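Wood flooring

Wood flooring is any floor surface made from timber, and I've been keeping this entry going since April, when Liya Sisay handed it over to me with a pile of notes and a warning about the parquet section. I've cut it down a lot! The old version ran on forever about varnish.

Types

Solid wood floors are boards milled from one piece of timber, usually with a tongue on one edge and a groove on the other. Engineered floors have a thin layer of real wood glued over a base of cheaper wood, and they put up with damp a good deal better. Then there's parquet, small blocks laid in a pattern (herringbone is the one everybody knows). I grew up on pine boards, so I'm biased, but I still think plain long planks look best in a small room.

Movement

Wood swells when the air is humid and shrinks when it dries out, mostly across the grain. That's why fitters leave a gap along the walls and hide it under the baseboard. Boards should sit in the house for a few days before they go down. My own hallway was laid in a hurry one Sunday and it has squeaked ever since, worst by the bathroom door.

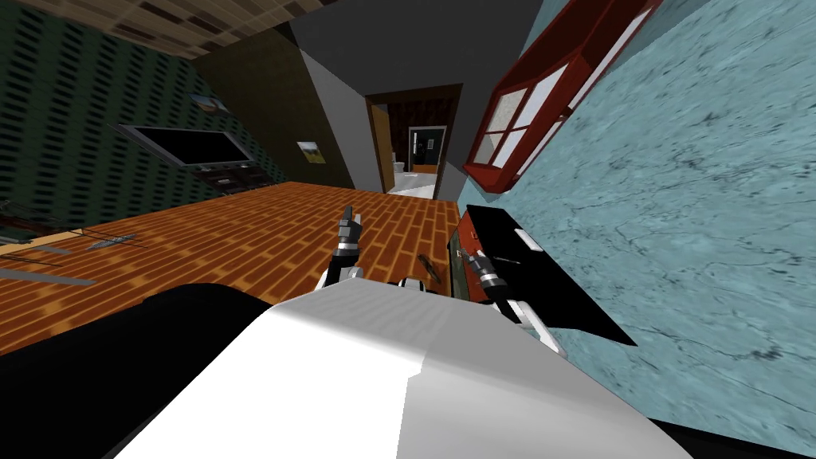 A wooden floor in a computer-rendered room.

Finishes

Oil soaks in and leaves a soft, dull look that's easy to patch. Polyurethane sits on top, takes more abuse, and is a pain to repair in spots (you generally end up sanding the whole room). Wax is the old way and smells wonderful, though you'll be redoing it a lot. Berhanu Gidey, who refinished the old meeting hall in Admasu, used oil on all 239 boards there and swears he'd do it again.

Care

Sweep often, mop with a barely damp cloth, and put felt pads under the chairs. Grit does far more harm than shoes do. Steam mops are a bad idea on most wood floors, whatever the box says. A solid floor can be sanded several times over its life, but engineered boards with a thin top layer may only take it once, so check before you rent the sander.

See also: Baseboard; Parquet; Subfloor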